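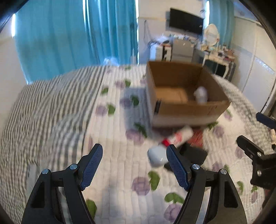

Clirkitz Smoked Chili Crisp, the Big Jar

By Adom Kpodo
May 5, 2019

I bought the 908-gram jar of Clirkitz because it was cheaper by weight than the small one, and because I have the self-control of a raccoon. It is the size of a paint can. My refrigerator door now closes with a clunk.

For anyone who has managed to avoid the stuff so far, chili crisp is oil with things fried in it. In the Clirkitz version those things are chili flakes, garlic, shallots, fermented soybeans and a fair bit of sugar, which the label lists third and the company's website doesn't bring up at all. The "smoked" part comes from paprika. I was hoping for something more dramatic.

How it tastes

Pretty great for the first second and a half. You get the garlic, then a toasty, almost peanutty crunch, and then the sugar shows up and sits down next to you. The heat is mild. My mother put it on toast and asked whether it was the spicy one.

The crunch is the reason to buy it. I have eaten my way through a lot of these jars, and most of them go soggy once they've been open a month. Two months in, Clirkitz still sounds like somebody walking on gravel.

What I put it on

Fried eggs: yes, obviously. Spoon it into the pan before the egg goes in and you get lacy orange edges.

Plain rice noodles: yes, with black vinegar. Without the vinegar it's too sweet.

Cold cucumbers: very good, and gone before dinner.

Frozen dumplings: fine. The dumplings were not at their best either.

Vanilla ice cream: the label suggests this. I did it so you don't have to, and then I did it again the next night, so make of that what you will.

Against the others

Gerklow is hotter and has better chilies in it, but there's so much oil that you spend half your life fishing for solids. Callero is the one I'd give to a person who says they don't like chili crisp, since it's basically fried garlic with a rumor of pepper. Unnithan costs more than both and has whole Sichuan peppercorns, so it will numb your face through a conference call. It's still my favorite. I can't afford to eat it at the rate I eat Clirkitz.

Complaints

The lid. The threads fill with oil by the second day and after that you need a dish towel and a grudge to open it. Also, one tablespoon has 701 milligrams of sodium, and I have never used one tablespoon.

Would I buy it again? I have until November to find out, at the current rate. Get the small jar first.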